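Notebook – snack sorting, handheld collection
May, entry started 16:10
Present: B. Dobos (writing), I. Mészáros. J. Gál on the upload side, remote.

Goal for the session was to bring the snack box task up to 263 accepted episodes before Géza freezes the set for the next Clometti training run. We stood at 228 this morning, so 35 to go. Task definition unchanged from the last revision: one open box, mixed packaged food, two grippers, one item per grasp. An episode starts with both grippers open above the box and ends when the item has been released and the fingers have cleared it by a hand's width.

Calibration first. Full open and full close on both units, six cycles each. Left unit repeatable. Right unit read slightly wide at full close on the first two cycles and then settled. Wiped the pads, repeated, same pattern. Logged it as warm-up behavior and moved on. If it shows up again next time, Benedek should look at the encoder seating.

Ran the first block on soft bags only. The bags deform differently on every grasp and the finger width at contact tells you little about the object. What seems to matter is where the pads land relative to the air pocket. Grasp the middle and the bag bulges out past the fingers. Grasp too near the seam and it rotates as soon as it leaves the pile. Ilona prefers to come down over the top edge and let the film gather between the pads. I come in lower. We agreed to keep both, tagged by operator, so the policy sees more than one habit.
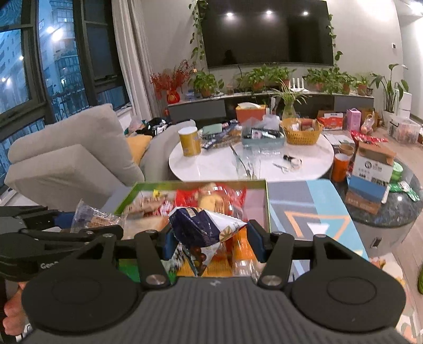
Closing speed needs a note in the protocol. Both of us close too quickly once we get comfortable, and the width signal then looks like a step. Jenő checked a handful of uploads during the break and said the pre-contact part was short enough that his segmenter merged it with the approach. From the second block on we held for a moment before closing. The segmenter found the boundary in all the later ones he tried.

Second point from Jenő: tracking. The room has a large dark TV with ceiling lights reflected in it, and his drift plot gets worse when the view is mostly TV. No loss of tracking, only drift, and it recovers when the tables come back into view. Proposed rule: keep the wrist tilted down during transfer. I would rather have this fixed in the Stolgate filter than in the operators' wrists, but the filter is Géza's and he has no time before the freeze.

Item order. We had been taking whatever lay on top, which biases the set toward the light bags. For blocks three and four I called out the target before each episode, drawing from a shuffled list. Slower, and it produces more episodes with a contact against a neighboring item. Those stay in as long as the target is the item that ends up lifted. If two items come up together, the episode is rejected with code 4 and the box is reset by hand.

Clear packaging remains the weak spot. On transparent film the Acheampong mask follows the print and ignores the crimped ends, so the labeled outline is smaller than the packet. The labels are not used for training directly, but they are used for filtering, and some good grasps near the crimp will be thrown out as misses. Asked Jenő to relax the filter for the transparent class or turn it off. He will compare both on the existing set first.

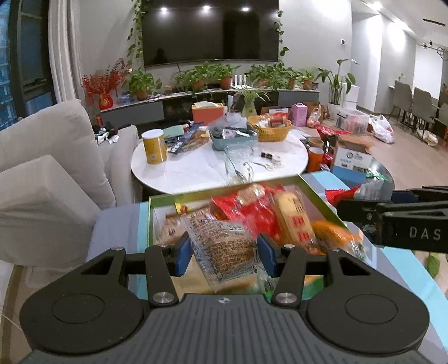
Rejects and open items

Reject codes used: 2 (operator error, released early), 4 (double pick), 5 (sync gap between units). The sync gaps all fell in block one, before I restarted the right unit. None after the restart.

Count at close: 263 accepted on my sheet. Jenő still has to confirm against the server. If his number is lower, Ilona and I will make up the difference from the soft bag list.

To do:
Benedek – right unit, width offset at cold start. Compare with the spare.
Jenő – transparent class filter, with and without. Send the plot to Géza too.
Ilona – write the pause before closing into the operator sheet, one line.
Me – move the shuffled list into the Fuvedora prompt screen so that it does not have to be read aloud.

Grippers on charge at 19:40, both pad sets wiped.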